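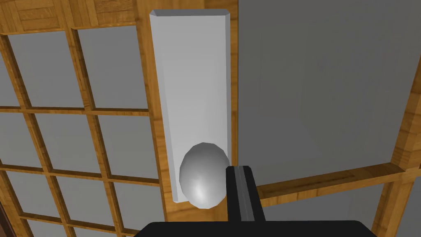 I have had the Gunach documents reader on my desk since February, and I have put off writing it up mostly because I kept using it for one more box of papers. So this review comes from a person who has really lived with the thing, crumbs in the hinge and all.

A little background, for those of you who are new to this page. I read old government files for pleasure (yes, I know) and now and then for the local history newsletter that Yu-na Nam and I put together. Cold War material is my weakness. My big project is a civil defense office in a mid-sized county in the early 1960s, the sort of place where one man with a telephone and a mimeograph machine was expected to plan for the end of the world and also run the Fourth of July parade route. The papers are carbon copies on onionskin, mostly, with handwritten notes up the margins and rubber stamps on top of the handwriting. They are lovely to hold and miserable to read.

The Gunach is a flatbed reader with a lighted stand and its own software, and it is sold to people exactly like me. It cost me a good deal more than my old scanner, and I grumbled over it for weeks before I gave in. Setup took one evening. The stand goes together with 4 long screws, the light clips onto the back, and then you install the program, which wanted an update before it would even say hello.

Let me start with what I love, and that's the light! It comes in from the side at a low angle, and you can turn it down very far. With onionskin that matters enormously, as anybody who has tried to scan it flat will know: you get the page you want with the page behind it showing through like a ghost. With the lamp low and the black backing sheet underneath, I could read carbons I had given up on years ago. One of them was a memo about shelter signs that had been ordered in the wrong size, and the fellow's crossed-out first draft of the complaint was sitting there under the polite one. I laughed out loud and called Yu-na, who was very nice about being called at ten at night.

The text recognition is good on clean typing and poor on everything else. I ran a test folder of 49 pages through it. The typed letters came out nearly perfect. The stamped pages were soup. It read "CONFIDENTIAL" as one long string of punctuation, and it has a stubborn belief that every initial in a margin is a dollar sign. Handwriting it doesn't attempt, and I would honor it more if it left those areas blank. You get little scraps of gibberish in the transcript that you have to go in and delete by hand. My friend Rodrigo Carrasco uses the Ternalon program on the same kind of papers and says it does better with stamps, but it's a subscription and I am too stingy for another one of those.

The sorting tools grew on me. You can tag a page with a date, a sender and a subject, and then lay everything out in order, which showed me that two letters I had always taken for a quarrel were written before either man had received the other's. That changed a whole paragraph of my newsletter piece, and I was glad to find it out before we printed. I do wish you could enter an uncertain date. So many of these papers say only "Tuesday" or nothing at all, and the program insists on a day, a month and a year, so I've been typing in false ones and leaving myself a note.

Now the grumbles. The glass picks up every fingerprint. The power cord is 2 feet shorter than it needs to be. The foot pedal, sold separately, squeaks, and I went back to pressing the button. Customer service was kind but slow: I wrote in about a crash when exporting large folders and waited 18 days for an answer, though the answer did fix it (turn off the previews while you export).

Would I buy it again? For onionskin and carbons, yes, I would, and I'd skip the pedal. If your papers are mostly clean typed reports, the scanner you already own will do fine, and you can put the money toward copying fees at the archive.

Posted April 16, 2020. The newsletter piece on the shelter signs will be in the next issue, crossed-out draft included.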